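第六章 设备预算从哪里开始：以衣物处理为例

本章要点：需求陈述与设备陈述的区别；供应商数据的读法；单件成本的完整口径；分阶段付款与退出条款

6.1 一份写得太早的申请

多数设备申请书的第一页就写错了。写错的地方通常在第一句：“本部门拟购置机械臂一台，用于衣物整理工序。”这句话里，机械臂已经买好了，剩下的工作只是替它找理由。后面附的表格再细，现金流再漂亮，也都是从这句话倒推出来的。

本书作者之一在整理旧卷宗时读过斯坦索普（Stumthorpe）一家布草与成衣护理厂的申请。厂方希望把叠衣工段改成自动化，文件共有三个附录，其中两个是供应商提供的，剩下一个是厂方自己写的，只有半页。半页纸里没有一处提到工人现在是怎样叠衣服的，也没有提到送来的衣服是什么样子。它提到了“行业趋势”，提到了“人员流动性大”，还提到竞争对手已经在做。竞争对手做得怎么样，文件没有说。

审这类文件的人有一个朴素的办法：把申请书里所有形容词划掉，再把所有来自卖方的数字划掉，看看还剩什么。斯坦索普的那一份，划完之后剩下厂房面积和一个签名。

本章讨论衣物处理，原因之一是这类任务看上去太容易。人人都叠过衣服，于是人人都觉得自己能估计叠衣服的难度。评审会上讨论焊接工作站时，外行一般不开口；讨论叠衣服时，会议室里每个人都有意见，而这些意见大多偏乐观。预算误差往往就从这种乐观里来。

6.2 先写工作，后写机器

需求陈述应当在不出现任何设备名称的前提下成立。读者可以做一个检验：把陈述交给一个从未听说过该设备的人，他能否据此判断一件工作做完了没有？“提高叠衣效率”不能通过这个检验。“把一件正面朝上摊平的夹克收成可以放进周转箱的形状，袖子不露在外面，拉链不压出痕迹”可以通过，虽然读起来啰嗦。

啰嗦是值得的。上面这句话里至少藏着几个会影响价格的问题。衣服是谁摊平的？如果是人摊平的，那么人还在工位上，所谓节省的人工就只节省了后半段。周转箱有多高？拉链压痕由谁检查，用什么标准检查？袖子如果没有摊直，算机器的责任还是上料的责任？申请人往往在合同签完之后才第一次遇到这些问题，此时每一个问题都会变成一张变更单。

衣物属于可变形物体，这是它与纸箱、瓶子、金属件的根本区别。纸箱被抓住一角，其余部分的位置大体可以推算；夹克被抓住一角，其余部分会往哪里去，取决于面料、填充、重量分布，以及它底下垫着什么。绗缝的填充外套又比单层布料麻烦：夹爪合上时先压到的是蓬松层，压到哪一步才算夹住，各家说法不一。供应商的演示若用棉质毛巾完成，申请人应当问一句：我们洗的是毛巾吗？

还要问环境。演示间里的台面通常硬而平整，颜色单一，灯光均匀。真实的工作面可能是床、沙发、折叠桌，也可能是一块会跟着衣服一起起皱的布。凡是计划把设备放到住宅、旅馆客房或护理院里的项目，都应把工作面单独写成一条。下面两幅图取自同一间卧室，供读者在阅读 6.3 节时对照。 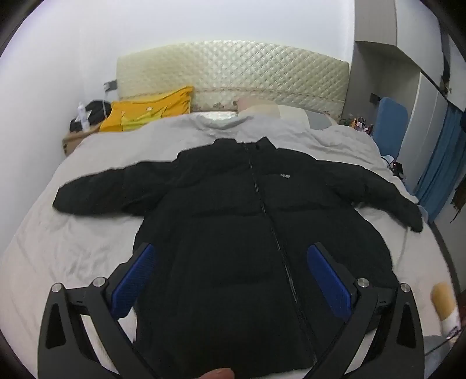
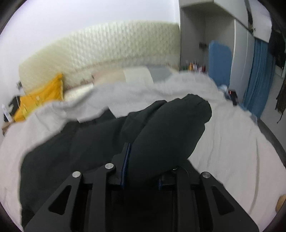 克拉恩登理工学院 工程管理系 设备规划与采购教研组

读者先不要急着评价夹爪。请注意衣物本身的状态。图一中的黑色羽绒式夹克正面朝上摊开，两袖伸向左右，这是许多演示默认的起始条件。图二中，深色衣物的一段筒状部分从两指之间穿过，左边是宽松的褶皱，右侧那一指的大部分被布料盖住。两种状态都可能出现在同一道工序里，而报价单上常常只为其中一种定价。

图二还有一个细节与成本有关。夹爪一旦被布料遮挡，依靠视觉判断“夹住了什么、夹住了多少”就会变难。单从这幅图里，我们也说不准那一段是袖子还是裤腿。如果一个看图的人要犹豫，就不应假定一套识别软件不会犹豫。卖方可能会回答说，软件利用的是连续画面，或者还有力的信息。这个回答也许是对的，但它应当以测试记录的形式出现在附件里，不应当只出现在会议纪要里。

再看工作面周围。床上除了衣物还有被子，床头有黄色靠垫，近旁另有瓶罐一类的小物件。住宅就是这样。若合同的“适用环境”一栏写着“工作区域内无其他物品”，那么买方实际上承诺了每次开机之前先收拾一遍房间，而收拾房间的人也要领工资。这笔工资在申请书里几乎从不出现。

6.3 供应商的数字应当怎样读

供应商给出的数字很少是假的。麻烦在于，它们回答的往往是另一个问题。

巴沙兰（Başaran）公司在向斯坦索普的厂方推介塔斯塔德（Tastard）叠衣单元时，提供了一份累计 3,185 次的运行记录，封面日期为2022-11-13。数字很大，排版也很好。厂方的采购顾问萨代特·德米尔塔什（Saadet Demirtaş）花了一个下午读这份记录，随后写了一封不长的信，请对方补充以下内容：记录里的一“次”指什么；衣服由谁摆放；中途有人伸手扶过的算不算；停机后重新开始的，前面那半次去了哪里；所用衣物共有多少款。

回信对最后一个问题的答复是 8 款，全部为上衣，全部由演示人员预先摊平。对“有人伸手扶过的算不算”，回信写道“视情况而定”。

德米尔塔什在给厂方的备忘中写了一段话，后来在我们的课堂上常被引用：

“我不反对这台机器，我反对用别人的衣服替我们的衣服作保。三千多次运行证明它在那个房间里运行了三千多次。我们需要知道的是它在我们的房间里第一天会停几回，停下来以后谁去按那个按钮，那个人本来在做什么。”

厂方的经理起初认为这封备忘过于苛刻。他的理由也值得写下来：如果每一份数据都要追问到这个程度，那么什么都买不成。这话有几分道理。小厂没有测试部门，采购周期拖长了，旺季就过去了。怀疑本身也要花钱，一个下午的顾问费、几封往来的信、推迟的交期，都应记入成本。所以怀疑要有先后。先问会改变决定的问题，不会改变决定的，记下来，放到验收时再问。

怎样分辨哪些问题会改变决定？做法是给答案设两个极端。假设最坏的答案成立，项目还做不做？假设最好的答案成立，项目是否仍然可疑？如果两个极端都不影响结论，这个问题可以等。斯坦索普的例子里，“衣服由谁摆放”属于会改变决定的问题，因为一旦答案是“由买方工人摆放”，省下来的人工就所剩无几；“外壳能否换颜色”则不属于，尽管它在第一次会议上占去了不少时间。

关于视频资料，另说几句。演示视频可以看，但应当要求提供未经剪辑的版本，并且从上料之前开始，到下料之后结束。画面加速的，请对方标出倍率。只展示手持夹具操作的资料，不能用来推断机械臂自主操作的能力：前者的动作由人决定，人会自然地绕开障碍，会在布料滑动时换一个角度，这些判断不会随着夹具一起交货。图一的画面下缘两指之间露出一点指尖，读者据此应当知道自己看到的是哪一类资料。许多申请书把两类资料混放在同一个附录里，审阅者又没有时间细看，结果手上的灵巧就被记到了机器的账上。

6.4 单件成本的完整口径

厂方最初的算法是这样的：设备价格除以使用年限，再除以年处理件数，得到单件成本，与现有人工相比。这个算法漏掉的东西比它包含的多。

首先漏掉的是失败。一件没叠好的衣服并不回到原点，它常常比原来更乱，需要有人取出、抖开、重新摊平。处理一次失败所花的时间，可能超过一个熟练工人从头叠好一件的时间。因此失败率不能简单地从产量里扣除，它要乘上一个大于一的系数。系数是多少，只有在自己的现场才能量出来。

其次漏掉的是磨损件。夹爪内侧的衬垫要接触面料，也会接触拉链、纽扣和金属标牌。图一的两指内侧各有一块带纹理的蓝色衬垫。类似的部件在报价单上往往合并为“附件一套”，既无单价，也无更换周期。买方应要求逐项列出，并写明停产后的供应安排。一块衬垫不值多少钱，可是没有它，整条工段就得停下来等快递。

再次漏掉的是品种变化。成衣护理厂在冬天收羽绒服，到了七月收的是衬衫和薄裙，两个季节的衣物几乎没有共同之处。按冬季品种调好的参数，夏天可能要重调。重调由谁做？如果由供应商派人，差旅费怎么算？如果由厂内人员做，培训列在哪一栏？年处理件数用的是全年平均，可设备面对的从来不是一件平均的衣服。

还有占地。设备外围的安全距离、上料台、暂存架，加起来往往比设备本体大得多。厂房若是租的，面积就是现金；厂房若是自有的，人们容易把面积当作免费，而被挤走的那张工作台也曾经产出过东西。

最后是数据与软件的费用。越来越多的叠衣类设备以订阅方式收取识别软件的费用，首年常有优惠。预算应按优惠结束后的价格计算。有的合同还约定，设备在买方现场采集的图像可由供应商用于改进产品。这一条有没有价值，值多少，双方看法可以不同，但不应让它藏在条款的末尾。若设备进入客房或住宅，图像里会有别人的床、别人的靠垫、别人床头的瓶瓶罐罐，买方是否有权替这些人点头，需要先问法律顾问，再问价格。

6.5 分阶段承诺

既然许多数字在现场才能量出来，付款就应当跟着数字走。一次性付清的折扣看起来诱人，折扣的本质是买方提前放弃了追问的能力。

德米尔塔什给斯坦索普的建议分为两个阶段。第一阶段为期 6 周，租用一台塔斯塔德单元，放在厂内一角，使用当天送来的衣物，不挑款，不预先筛选。工人照常工作，不因设备在场而减少。这一点厂方最难接受，因为它意味着试用期内成本只增不减。可是如果一边试用一边裁人，试用就没有了对照，到最后只能继续用下去。

第二阶段视第一阶段的记录而定。记录由厂内人员填写，供应商可以旁观，可以附注，不能修改。每次停机写明三件事：当时在处理什么，谁来恢复，恢复用了多久。表格要短，要能站着填完。设计得太周全的表格，到第二周就会变成下班前凭印象补填的表格。

退出条款应当在第一阶段开始前写好。“效果不理想可以协商”不是退出条款。合同要写明拆除由谁负责，地面和线路恢复到什么程度，已经预付的软件费怎么退。供应商对此态度如何，本身也是信息。巴沙兰公司的销售代表最初表示从未有客户提过这样的要求，过了几天又寄来一份现成的模板。

租用的报价里有一项“现场适配”，占总额的比例超过百分之30。厂方要求拆分，对方先是拒绝，后来分成了安装、调试和“工程支持”。工程支持包括什么，双方的理解仍不一致：厂方以为是有人常驻，对方指的是电话。

6.6 不买也是一个方案

备选方案一栏不能只列其他品牌的同类设备。至少应有一项不涉及机器人的方案，并且认真估价。在斯坦索普，德米尔塔什要求厂方估算三种简单改动：把叠衣台升高到合适的高度，换一种台面材料，以及把挂装与叠装的客户订单分开上架。厂方的经理认为这些改动“不是战略”。它们确实不是，但工人对台面高度的抱怨在车间日志里已经写了几年。

把简单方案列进表格，有一个实际的用处：它为昂贵的方案提供了参照。没有这个参照，设备总是在与“什么都不做”相比，而“什么都不做”在申请书里通常被描写得十分凄惨。换上改良后的人工工段作参照，设备仍可能胜出，那时的理由会扎实得多。

相反的错误也存在。有些审阅者因为见过几次失败的项目，就把一切新设备都退回去，退回的理由写得与申请书一样空洞。怀疑者也应当交出自己的数字。认为人工更便宜，就要说明旺季招不招得到人；认为设备不可靠，就要说明何种程度的可靠算够用。“再等等看”同样是一个有成本的决定，要写明等到何时，等什么。

斯坦索普最后批准了第一阶段的租用，同时升高了一半的叠衣台。两件事同时进行，给后来的比较添了麻烦，我们在第七章讨论测量问题时还会回到这一点。

6.7 课前准备

请每组选定一件自己衣柜里的冬季外套，在床面和桌面上各叠一遍，由组员记录全过程中双手松开又重新抓取的位置。记录不求美观，但要写明面料、填充和起始状态。

随后以此为据，写一份不超过一页的需求陈述，文中不得出现任何设备名称、品牌或“智能”一词。各组交换阅读，由另一组判断陈述中哪些条件会改变报价，哪些不会，并在页边写明依据。

已在企业任职的学员可改用本单位的真实申请书，隐去名称和金额。请先划掉其中的形容词和卖方数字，再带到课上来。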